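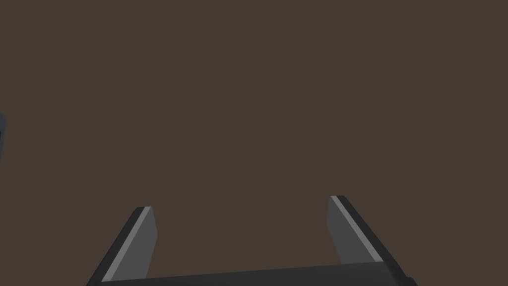 Section 4: Recording a Site Visit

You have the guide installed, your account is open, and the Mowat Castle pack is on your tablet. Now comes the fun part! This section takes you through a full visit record, from the parking lot to the finished entry in the Semach register. Plan on one long afternoon for your first castle. After a couple of visits you'll move through the steps without looking at this page, but please keep it handy until then.

The steps use Mowat Castle for every sample entry, so you can compare your own record with one that is already complete. Mowat is a good place to learn. It has a gatehouse, a ruined hall, a chapel with later changes and a long stretch of curtain wall, and between them they touch nearly every field on the form.

4.1 Before you leave home

1. Open Semach and tap Sites, then Find. Type the name of the castle or manor. Old spellings count, so try those too if nothing comes up the first time.

2. Read the existing record from top to bottom. Many sites have three or four earlier visits, and the older notes are often wonderful — full of things that have since fallen down, been roofed over or disappeared behind ivy.

3. Tap Offline Copy. Wait for the green check mark before you close the app. Large sites with plans attached can take several minutes.

4. Look at the Access line. It will read Open, By Arrangement, Exterior Only or Closed.

5. If the line reads By Arrangement, write to the owner or manager using the contact given in the record. Allow at least two weeks for an answer.

Caution: Never enter a site marked Closed, even if a gate is standing open. Many closed sites have unsupported vaults and hidden cellars. A record made from the public road is still a good record.

Note: The Access line reflects the last report received. If a sign at the site says something different, follow the sign and correct the line when you get back.

4.2 Setting your starting point

Every visit record hangs on one fixed point, called the datum. All your later positions are measured from it, so spend a few minutes getting it right.

1. Walk to the main entrance, or to the spot where the main entrance used to be.

2. Choose something that will still be there in fifty years. A doorsill, a corner of dressed stone or the base of a gatepost is ideal. Trees, benches and information boards are not.

3. Tap New Visit, then Set Datum. Hold the tablet still until the circle stops pulsing.

4. Type a short description in words that a stranger could follow. At Mowat the datum reads: "Outer gatehouse, left-hand jamb as you enter, lowest dressed stone."

5. Tap Lock. Once the datum is locked, you can't move it without starting a new visit.

Note: If an earlier visitor has already set a datum and you can find it, use theirs. Tap Adopt instead of Set Datum. This keeps all the visits to one castle lined up with each other, and it makes comparing them a real pleasure later on.

4.3 Working through the elements

Semach divides a building into elements. A tower is an element, and so is a length of wall between two towers, a staircase, a well or a moat. Mowat Castle has 30 elements in the register. A small tower house may have only four or five.

1. Start at the datum and work clockwise, keeping the outer wall on your left-hand side if you are inside the enclosure. Finish the whole circuit before you start on anything in the middle.

2. At each element, tap Add and choose a type from the list. If you can't decide between two types, choose the plainer one. "Wall" is always safe.

3. Enter the condition. There are five grades: Intact, Altered, Part Ruined, Ruined, and Trace Only.

4. Enter the material, then the coursing if you can see it. Skip coursing on plastered walls.

5. Enter a date range only if you have evidence for it. A carved date stone counts, and so does a published survey. A tour leaflet goes in the Notes box with its title.

6. Tap Save before you walk on. The app does save by itself, but only when the screen changes.

Use Altered when a structure is still complete but has been changed for a new purpose. The chapel at Mowat is graded Altered: it kept its walls and roof, and gained a fireplace and an upper floor when it became the steward's lodging. Use Part Ruined when something has been lost. The great hall there is Part Ruined, with three walls up to the wall head and the fourth down to knee height.

Caution: A date stone tells you when the stone was carved. It doesn't always date the wall around it. Look closely at the joints on all four sides, and if the mortar is different, say so in the Notes box and tick Possibly Reset.

4.4 Measuring

You don't need special equipment. A long tape and a folding rule will get you through most castles, and a laser measure is lovely to have for vaults and high windows.

1. Measure wall thickness at a doorway or window, where you can reach both faces. Take it at waist height.

2. Measure openings at the narrowest point, width first and then height.

3. Measure the outside of a tower along each face. For a round tower, run the tape around the outside and let the app work out the diameter.

4. Enter inches or centimeters, whichever you prefer. Set this once under Preferences and leave it alone for the whole visit.

5. If you can't reach something, tap Estimate before you enter the figure. The number will show in italics in the finished record.

The curtain wall at Mowat is a good one to practice on. It measures 213 centimeters thick at the postern, and if your own reading lands within a hand's width of that, your technique is fine. The difference usually comes from the slope of the inner face.

Caution: Don't climb to measure. No figure in the register is worth a fall, and old wall tops are loose far more often than they look.

4.5 Connecting to Testeo plans

Testeo is the plan library that works alongside the register. It holds 143 measured plans at the moment, and linking your visit to one of them turns a list of elements into something you can really walk around in.

1. From your visit page, tap Plans, then Search Testeo.

2. Choose the plan with the most recent survey date unless you have a good reason to prefer an older one.

3. Place your datum on the plan with one finger. Pinch to zoom in, and take your time.

4. Check three elements that stand far apart. If all three fall in the right place, tap Accept.

5. If one of them is off, tap Rotate and try again. Old plans were often drawn with the entrance at the bottom of the sheet, whatever the compass said.

Note: Plans of sites with several building periods use shading for each period. The key is stored on a separate sheet. Tap Key to open it beside the plan.

4.6 Finishing and sending

1. When you are back on a good connection, open the visit and tap Review.

2. Work down the yellow flags. Each one marks a gap or a figure that looks unlikely. You can send a record with yellow flags still in it.

3. Clear every red flag. A red flag means that a required field is empty: datum, date of visit, access, or overall condition.

4. Write the summary. Two or three plain sentences are plenty. Say what kind of building it is, what survives, and what you would tell the next visitor to look at first.

5. Tap Send. The record appears in your own list right away and in the public register after it has been checked, normally within 8 working days.

A checker may come back to you with questions. Please don't be put off by them! Questions nearly always mean that you spotted something new, and the exchange that follows is one of the best ways to learn how these buildings fit together.

4.7 If something goes wrong

The datum won't lock. Thick walls on both sides can block the position signal. Step out into the open, set the datum on the nearest outside corner, and describe the entrance in relation to it.

The element list is empty. The offline copy didn't finish. Make a blank visit and add the elements by hand. You can merge the two later with Tools, Merge.

Two elements have the same number. This happens when two people record the same castle on the same day. Leave both as they are — the checker will sort it out.

The plan comes up mirrored. Tap Rotate twice quickly to flip it. Two of the older Venden Abbey sheets still do this in the June update.

My visit has vanished from the list. Look under Drafts. A visit without a date goes there automatically and stays until you fill the date in.

Section 5 covers moats, fishponds and other water features, which have their own form.

Related items
Section 3: Installing Semach and Adding a Site Pack
Section 5: Moats, Fishponds and Water Features
Condition Grades on One Page
Reading a Testeo Plan Key
Sample Record: Mowat Castle
Sample Record: Venden Abbey Gatehouse
What Changed in the June Update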